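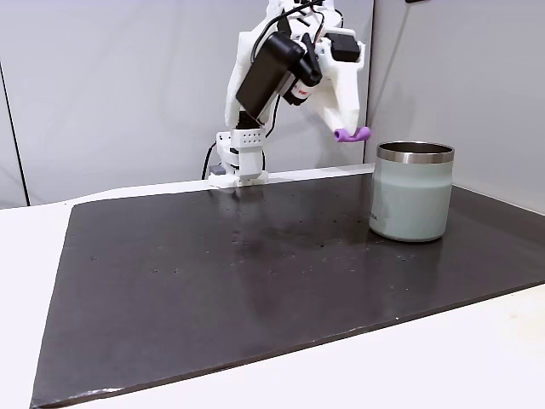 소형 로봇 팔과 연녹색 텀블러. 손가락 끝의 보라색 패드가 텀블러 테두리 근처에 있는 상태.

설거지 전 단계(컵 수거)를 소형 로봇 팔에 맡기는 것이 현재 가능한가요?
생활자동화 게시판 > 로봇 팔 · 조회 2,334 · 답변 3

컵받침없음

공유 작업실에서 쓰는 컵을 정리하는 용도로 소형 로봇 팔을 검토하고 있습니다. 사진과 같은 3D 프린팅 구조에 서보를 얹은 형태이고 상판은 짙은 회색, 약간 광택이 있는 판입니다. 대상은 스테인리스 테두리가 있는 보온 텀블러와 일반 머그입니다.

원하는 작업은 다음과 같습니다.
1) 책상 위에 놓인 컵을 찾는다.
2) 컵을 잡아 옆의 플라스틱 바구니로 옮긴다.
3) 내용물이 남아 있으면 건드리지 않고 그대로 둔다.

세척은 식기세척기로 하므로 로봇이 할 필요가 없습니다. 바구니를 식기세척기까지 옮기는 것도 사람이 합니다.

저울로 재 보니 물을 가득 채운 텀블러가 910g입니다. 빈 컵만 옮긴다면 하중은 문제가 안 될 것 같은데, 3)의 판별이 틀리면 가득 찬 컵을 들게 됩니다. 검색해 보면 영상에서는 다들 잘 잡는데 실제로 매일 쓴다는 글은 거의 없습니다. 작업실 운영 쪽에서는 5월 안에 결론을 달라고 합니다. 현실적으로 어느 단계까지 되는지, 안 된다면 어디에서 막히는지 알고 싶습니다.

토크부족

조건을 고정하면 2)까지는 됩니다. 조건을 고정하지 않으면 1)부터 흔들립니다. 항목별로 적습니다.

하중. 서보 사양표의 토크는 대개 정지 토크입니다. 연속으로 쓸 수 있는 값은 그보다 훨씬 낮게 잡아야 합니다. 팔을 뻗은 자세에서는 어깨 관절이 팔 자체의 무게까지 받으므로, 910g짜리 컵을 끝단에서 드는 것은 이 급의 팔에서는 설계 범위 밖이라고 보는 편이 안전합니다. 컵을 베이스 쪽으로 끌어온 뒤에 들면 조건이 나아지지만 끄는 동안 넘어질 수 있습니다.

파지 위치. 텀블러는 지름이 커서 손가락 벌림 폭이 몸통 지름보다 작으면 옆에서 감싸 잡을 수 없습니다. 이때는 한쪽 손가락을 컵 안으로, 다른 쪽을 밖으로 넣어 테두리를 집습니다. 빈 컵이라면 무난한 방법입니다. 다만 입이 닿는 부분에 고무 패드가 닿으므로, 세척 전 컵에만 쓰고 세척 후 컵에는 쓰지 마십시오. 무게중심이 집은 점에서 벗어나 있어 들어 올리면 컵이 기울고, 그 각도만큼 바구니 위 여유 높이를 더 줘야 합니다.

인식. 스테인리스 테두리는 반사 때문에 깊이 카메라 값이 비는 일이 많습니다. 광택 있는 상판도 문제입니다. 컵의 반사상이 판에 생기면 검출기가 컵 아래쪽 경계를 실제보다 낮게 잡습니다. 무광 매트를 깔면 이 부분은 상당히 줄어듭니다. 배경은 무늬 없는 회색 벽면 정도면 충분합니다.

내용물 판별. 카메라를 위에 두고 컵 안을 보는 방법은 내부가 어두운 텀블러에서 잘 안 됩니다. 저는 상판 밑에 로드셀을 넣고 컵 종류별 빈 무게를 등록해서 비교합니다. 차이가 기준을 넘으면 팔을 움직이지 않습니다. 등록되지 않은 컵도 움직이지 않습니다. 판별을 영상에 맡기는 것보다 단순하고 고장 원인을 찾기도 쉽습니다. 로드셀은 켤 때마다 영점을 잡아야 합니다.

정리하면 컵 종류 제한, 위치 제한, 무광 상판, 로드셀. 이 네 가지를 받아들일 수 있으면 해 볼 만합니다. 작업실 이용자가 아무 컵이나 아무 데나 둔다면 권하지 않습니다.

flirska_user

Flirska 쓰세요. 저희 매장은 그걸로 다 합니다. 설정도 쉽고 컵도 잘 잡아요. 가격은 문의해야 합니다.

반복시험

Flirska는 컨베이어 위의 규격 용기를 옮기는 장비라서 질문하신 환경과 다릅니다. 책상 위 임의 위치의 컵은 별도 옵션이 필요했던 것으로 기억합니다. 현재 사양은 판매처에 확인하십시오.

저는 Rundel 제어기와 자작 팔로 비슷한 작업을 돌려 봤습니다. 빈 머그 하나, 위치는 정해진 사각형 안에서만 바꾸는 조건으로 2,000회입니다. 실패는 초반보다 후반에 몰렸고 원인은 대부분 기계 쪽이었습니다.

- 손가락 고무 패드 마모와 오염. 커피 기름이 묻으면 마찰이 떨어집니다. 알코올로 닦으면 회복되지만, 닦는 일은 사람 몫입니다.
- 프린팅 부품의 나사 구멍이 늘어나 유격 발생. 인서트 너트로 교체한 뒤 재발하지 않았습니다.
- 케이블. 팔 바깥으로 도는 선은 손목을 돌릴 때 당겨집니다. 여유 길이를 두고 관절 옆에서 고정하십시오. 너무 길게 두면 컵에 걸립니다.
- 서보 온도. 팔을 든 채로 대기시키면 계속 전류를 먹습니다. 대기 자세를 상판에 기대는 형태로 바꾸는 것이 좋습니다.

윗분이 적은 로드셀 방식에는 동의합니다. 한 가지 추가하면, 컵 2개가 붙어 있으면 무게 합으로는 구분이 안 됩니다. 칸을 나누고 칸마다 따로 재야 합니다.

사람이 하면 몇 초 걸리는 일이므로 시간 절약을 기대하면 맞지 않습니다. 저는 퇴근 후에 돌려 놓고 아침에 바구니만 가져가는 식으로 씁니다. 밤에 무인으로 돌릴 때는 컵을 떨어뜨린 경우 그 자리에서 정지하도록 해 두십시오. 재시도를 허용했더니 쓰러진 컵을 계속 밀어서 바닥으로 떨어뜨린 적이 있습니다.

컵받침없음 (질문 작성자)

답변 감사합니다. 매트와 로드셀은 바로 적용할 수 있고, 컵 종류는 텀블러 한 가지로 제한해 보겠습니다. 칸을 나눌 경우 칸 크기는 텀블러 바닥 지름보다 얼마나 크게 잡으셨나요?

반복시험

손가락이 바깥쪽으로 들어갈 폭만큼 사방에 더했습니다. 칸막이를 세우면 손가락이 부딪히므로 칸막이 없이 선만 그어 두는 편이 낫습니다.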